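Aula 4 — Ensinar com a mão: notas para quem faltou (e para quem veio e não tirou apontamentos)

Na semana passada ficámos no comando à distância, com o braço-guia numa mesa e o braço que obedece na outra. Vocês viram como é cansativo! Ao fim de 11 tentativas já toda a gente apertava com força a mais, porque pelo comando não se sente nada nos dedos. Hoje mudamos de método: pego eu na garra, levo-a até ao objeto e fecho-a. O robô aprende depois, com o que a câmara gravou.

Comecem por coisas moles. Um elástico de cabelo franzido é ótimo para isto, porque muda de forma assim que os dedos lhe tocam e obriga-nos a decidir onde apertar.
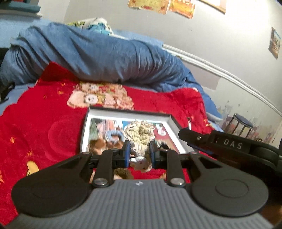
O Darren Clegg, que deu esta cadeira antes de mim, pedia sempre 50 demonstrações por objeto antes de deixar alguém treinar fosse o que fosse. Eu peço 200, e sei que sou chata com isso. Mas a variedade pesa mais do que o total: mudem o ponto de partida, o ângulo de chegada, a posição das coisas à volta. Se fizerem sempre o mesmo gesto bonitinho, o modelo decora o gesto e perde-se assim que a caixa sai do sítio.

Outra coisa que vos vejo fazer: hesitar no ar. A mão pára, pensa, volta atrás — e tudo isso fica gravado como se fizesse parte da tarefa. Pensem antes de carregar no botão. Se se enganarem a meio, há dois caminhos: deitar fora a gravação ou corrigir com calma e guardá-la marcada como «recuperação». Eu gosto muito das recuperações (o grupo Haslam tem umas lindíssimas), só não as misturem com as outras sem etiqueta.

Agora objetos rijos e pequenos. Com uma mola de papel, daquelas com pegas de arame, a margem é curta e convém apanhar o corpo da mola bem entre as almofadas dos dedos.

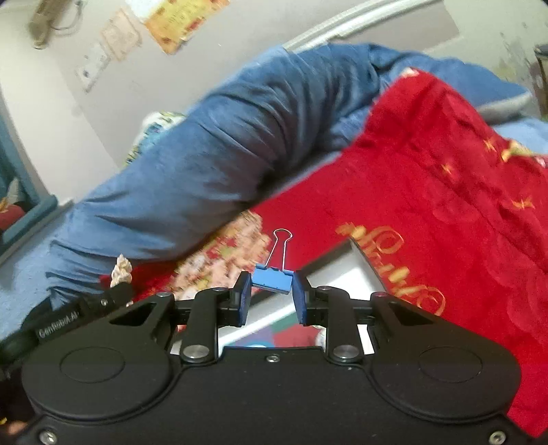
Perguntaram-me na aula se vale a pena gravar em casa ou se tem de ser na bancada. Gravem onde quiserem! Mantas com dobras, estampados, luz de janela, tudo isso ajuda. O conjunto Trenermont, que usámos no primeiro trabalho, foi todo feito sobre um tampo liso e notou-se bem quando o passámos para uma cama por fazer. O Shahab Naseri repetiu o treino juntando até 400 gravações domésticas e vai mostrar-vos as curvas em maio.

Cuidado só com o pulso. Rodem devagar e deixem o objeto à vista da câmara o mais tempo possível, também depois de o agarrarem.

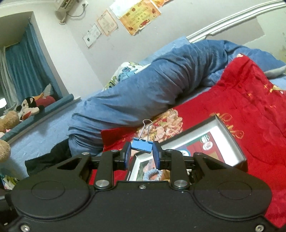

Para o trabalho: escolham um objeto mole e um rijo, gravem os dois no mesmo sítio e ponham tudo na pasta Jivach, com um ficheiro de notas onde dizem o que correu mal. Esse ficheiro conta para a nota, e leio-o antes de abrir os vídeos. Quem ainda não tem garra atribuída fale comigo no fim da aula.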